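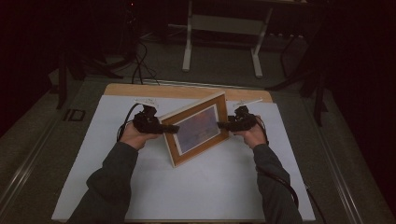 How to Hang a Wooden Picture Frame Level

Before you start

Most crooked frames come down to one of two things: the hook went in the wrong spot, or the wire on the back is slack. Sort out both on a table before you touch the wall.

You need a tape measure, a pencil, a small level, painter's tape, a hammer and a hook rated for more than the weight of the frame. Weigh the frame with the glass in it.

Step 1. Check the corners

Lay the frame face down on a towel. Press each corner with your thumb. If a joint moves, glue and clamp it and leave it overnight. A loose corner will open up once the frame is hanging.

Step 2. Fit the rings and wire

Screw a D-ring into each side rail, one third of the way down from the top. Drill a pilot hole first, especially in hardwood. Run the wire between the rings with a little slack and wrap each end back on itself five or six times. Pull the middle of the wire up toward the top rail. It should stop a couple of inches short.

Step 3. Work out the hook height

Measure from the top of the frame to the wire while you pull it tight. Call this the drop.

Decide where you want the center of the picture. I use 57 inches from the floor in a living room and go lower over a couch. Add half the height of the frame, then subtract the drop. The result is the height of the hook – the bottom of the hook, where the wire sits, and not the nail hole.

Step 4. Mark and nail

Put a square of painter's tape on the wall and mark it in pencil. On old plaster, drill a small hole through the tape first. On drywall you can nail straight in at the angle the hook gives you. Heavy frames want two hooks, spaced a few inches apart and checked with the level.

Step 5. Hang and adjust

Lower the wire onto the hook and set the level on the top rail. Slide the frame sideways on the wire until the bubble is centered. Stick a felt bumper on each bottom corner so the frame stays put when a door slams.

If it still drifts after a week, shorten the wire.

Posted by Jarlath Horgan, 4 July 2024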